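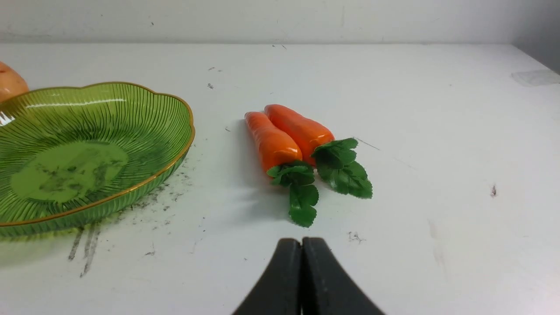 Wednesday, Pudico bench

Play food set again, item 296 on the Pornton list. The sheet says wiped down after last use. I doubt it. The green one has specks all over the middle, and the table is scuffed.
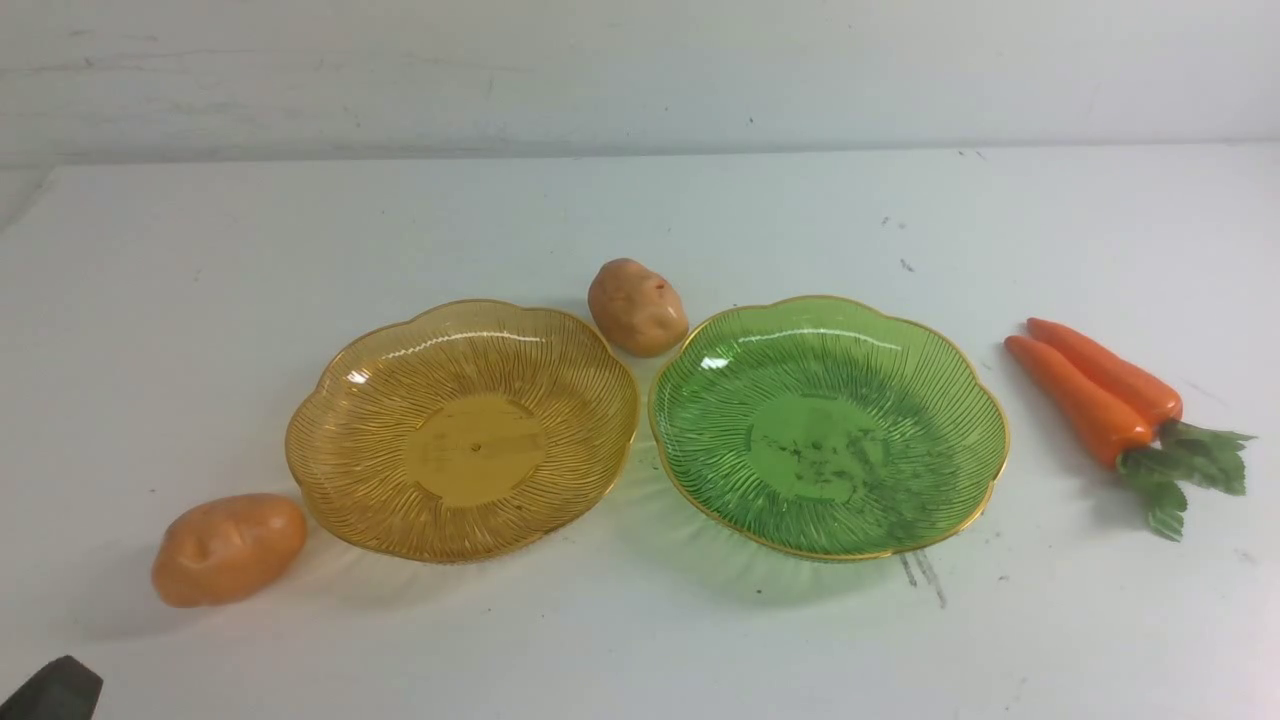 Amber and green, side by side. Compare the centers.

Sheet calls both "serving plates." In my notes the green one is a bowl. Pick a word, please -- I've fixed this twice.

Not convinced the carrots need to lie together either. Sorcombe says the layout matters, with no numbers to back it. Would like 40 tries before I believe that. 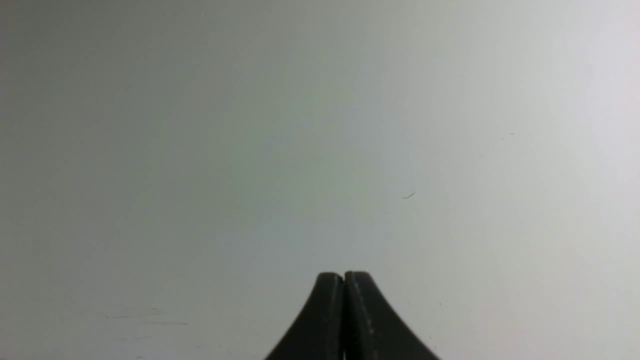 Gripper closed, pale background.

To do: soap on the green one, scrub the scuffs, ask Twal if the gold rims survive hot water. Their leaflet says yes -- we'll see.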